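Can a robot do your chores yet?

Short answer – not really. Some of them, sort of, on a good day.

Think about putting a bottle away. Open the door, pick up the bottle, find the shelf, let go, shut the door. Easy! You've done it since you were 2. For a machine every one of those is hard. How tight to squeeze? Where does the handle end?

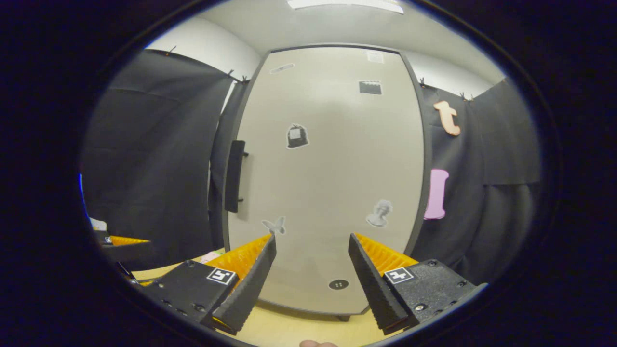
And doors come in so many kinds. Knobs, long handles, doors that stick. Napaporn Chantharasri, who builds robot hands at Raptis, says a robot may need 4,000 tries at one little job. 4,000! You'd be bored by lunch.

Shelves are tricky too. Set a bottle down too early and it drops, too late and it gets pushed into the shelf. Clear plastic is teh worst, becuase cameras look right through it.
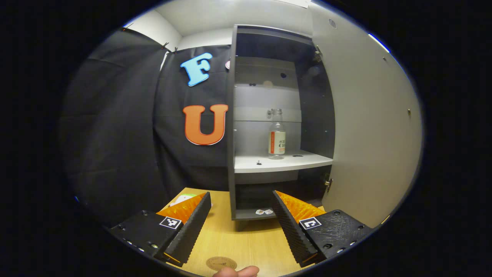

So what about shops? A bit better there. Same boxes, same spots, every day. The Skedholm store tried a shelf robot in October – 65 boxes stacked, then it got stuck behind a mop.

Your room? Still your job. Sorry.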